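The tea towel test

My mother-in-law has one question about robots, and she has been asking it since the first one appeared on the evening news doing a little dance. Can it do the stairs with the hoover? The answer, for as long as she has been asking, is that it can do the stairs, and it can more or less do the hoover.

I took her question to Ulance, a company of 200 people that has spent six years trying to get a machine to tidy a flat. The offices are full of tea towels. Folding one is the in-house entrance exam for any new piece of software, and a framed specimen hangs in reception, folded in April by a machine that took long enough over it for the staff to go to lunch.

"We don't show people the corners," said Hanne Snorradóttir, who runs the household side and has the calm of someone who has watched a great many mugs fall over.

Shop floors are further along, up to a point. At Þorgeirsson, which packs bathroom fittings, a machine called the Nulton shifts 3000 boxes on a good shift and has done so without complaint since it was bolted down. The boxes are all the same size. When a supplier changed the tape from matt to shiny, the Nulton stopped dead and a man called Cristian Rivadeneyra did its job by hand until teatime. He tells this story with some pleasure.

A home is nothing but shiny tape. Chairs wander. Somebody leaves a phone on a stool, and a machine told to wipe the stool must decide whether the phone is rubbish, furniture or somebody's entire life. A person settles this without noticing. The machine has to be taught, and then taught again for a phone lying face down.

Much of the teaching now happens in rooms that don't exist. Snorradóttir's team builds them on a computer by the hundred, because a rendered mug costs nothing to drop and doesn't need sweeping up. The rooms look like somewhere a divorced dentist might rent for the summer. Into each one goes the ordinary muddle of a household, or as much of it as the software can draw, and the machine is sent in to clear a table or find its way to the far wall. One room can be attempted 2000 times before anyone's coffee goes cold.

What the machine learns in there is real enough. Getting it to travel is the trouble. A floor in a simulation is smooth and has never met a biscuit. Doors stay where they were left. Anything made of thin wire or glass is a headache on either side of the divide, and so are shadows, which a nervous machine will steer round as politely as if they were a sleeping dog. 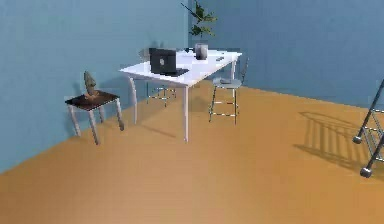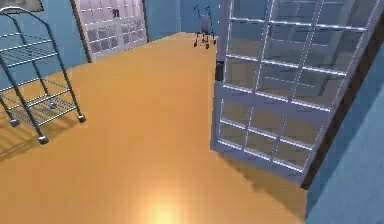 Blue walls, orange floor and plenty to bump into: two views of a simulated home.

Yasaman Soltani thinks all this is the wrong way round, and that the firms would get further by asking people which chores they would gladly hand over. In her experience it is never the folding. It is the thing behind the fridge, the bin that leaks, the bath plughole, and she has yet to see a demonstration of a plughole.

Snorradóttir, when I passed this on, wrote "plughole" on a whiteboard and underlined it. She would not give me a date for the stairs.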